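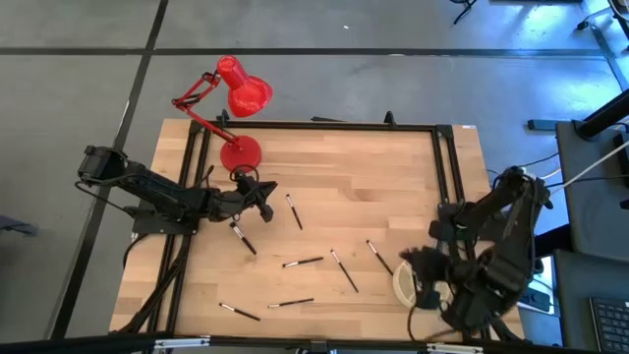

Natalie Lambert wrote in to ask whether she could set up her release page before the single itself was finished, and yes, Natalie, please do! Plenty of artists on Cluseo like to get the page ready early, and the steps below work just as well with a rough mix.

Section 2: Setting Up Your Release Page

1. Sign in and choose New Release from the menu on the left.

2. Type the song title the way you want fans to see it – capital letters, commas and all. Featured singers go in their own box, so leave them out of the title.

3. Upload your audio file and give it a little time. Long songs on a slow connection can take a while, and it's fine to make yourself a coffee while the bar fills up.

4. Write a short note for the Bramwell playlist editors. You have 500 characters, and they do read every one, so tell them who sings on the track and where you've played it live.

5. Pick a release day, then press Save as Draft.

Note: Drafts stay private. You can come back and change the title, the note or the release day as often as you like until you press Publish.

Caution: Once a song has been published, replacing the audio file sets its play count back to zero. One band from Pravemberg lost over 902 plays this way, fixing a fade-out at the very end of the song. Please listen all the way through first.

6. When you're happy with everything, press Publish. Your share link will appear at the top of the page, ready to copy.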